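Clokine Door Latch and Window Regulator Fault Notes

Version 7

Summary

Clokine is a set of repair notes on car door latches, door lock actuators and window regulators. Each record starts with the complaint as the owner gave it, lists the checks made at the door, and ends with the part or adjustment that cleared the fault. The set holds 1,834 records. It was put together by the Flusari workshop group from job sheets written at its own service bays.

The notes cover side doors and rear hatches only. Hood latches, fuel doors and sunroofs were left out because the job sheets for those use a different layout and have not been converted.

Files

records.csv - one row per repair
checks.csv - one row per check, linked to records.csv by record_id
codes.txt - list of fault codes with a short meaning for each
parts_map.csv - plain part names matched to the wording used on the job sheets
changes.txt - edits between versions

All files are UTF-8 text. Fields are separated by commas and text fields are quoted. There is no header row in parts_map.csv, for historical reasons. The columns are sheet wording first, plain name second.

Fields in records.csv

record_id: whole number, unique, never reused after a record is withdrawn.
door: one of LF, RF, LR, RR, H. Left and right are taken from the driver's seat.
complaint: free text, as written at the desk. Spelling is not corrected.
fault_code: one of 17 codes, see below.
outcome: adjusted, cleaned, repaired, replaced, no fault found.
odometer: miles, whole number. Blank where the sheet was not filled in.
season: winter, spring, summer, fall.
returned: yes if the same door came back with the same complaint, otherwise no.

Fields in checks.csv

record_id: links to records.csv.
step: order in which the check was made, starting at 1.
check: short text, for example "inside handle, cable moves at latch".
result: pass, fail, unclear.

Fault codes

The codes fall in three blocks. Codes starting with L are for the latch and its cables or rods. Codes starting with E are for the actuator, wiring and switches. Codes starting with W are for the glass, regulator and run channels.

L2 and L3 are easy to mix up. L2 means the cable moves its full travel and the latch does not let go. L3 means the cable moves part of its travel, usually a stretched cable or a clip that has come out of the handle. In versions before 5 both were entered as L2. Those rows were checked again against the sheets and changed where the sheet was clear. Where it was not clear they stayed L2, and the first check has the result "unclear".

E4 is used for a broken wire in the boot between the door and the pillar. It is used even when the owner complained about the window, so a search for window trouble should not stop at the W codes.

W6 (slow glass) does not separate a tired motor from dry channels. The outcome field is the best guide: "cleaned" points to the channels, "replaced" nearly always to the motor and regulator as a unit.

How the records were made

Sheets were typed in by two people working separately, and rows that differed were settled from the paper. A random pull of 800 rows was then read by a third person who had worked on door hardware. Errors found in that pull were mostly in the door field, where left and right had been swapped. The same swap is likely in rows that were not pulled.

Owner names, plate numbers and phone numbers were removed. Complaint text was searched for the same details a second time before release.

Known limits

Most of the vehicles are sedans and small vans with cable-operated latches. Rod-operated latches are thin in the set and should not be used to draw conclusions on their own.

"No fault found" is not the same as no fault. Many of those rows are for latches that stick in cold weather and had thawed by the time the car was inside. Filter on season before using them.

The returned field only knows about cars that came back to the same group. A "no" may mean the repair held, or that the owner went somewhere else.

Outcome "adjusted" covers both moving the striker and changing cable tension. Splitting the two is planned for the September update.

Use

The set is meant for building check lists, training new staff, and testing text search on short repair notes. It is not a repair manual. Torque values and air bag precautions are not in it, and a side door should not be opened up without the maker's procedure at hand.

Trorkden, the small lookup script that used to ship with the set, reads versions up to 6 only. It has not been updated for the new checks.csv and is no longer included.

Comments 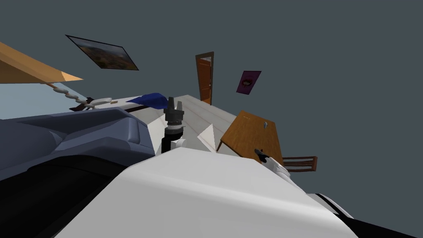
Tuncer: Is there any way to tell from the rows whether the striker was moved before the cable was touched? I filtered on L3 and "adjusted" and the step order helps for some of them, but a lot have only one check listed. If the September update splits the outcome, please keep the old column as well - my check lists are built on it.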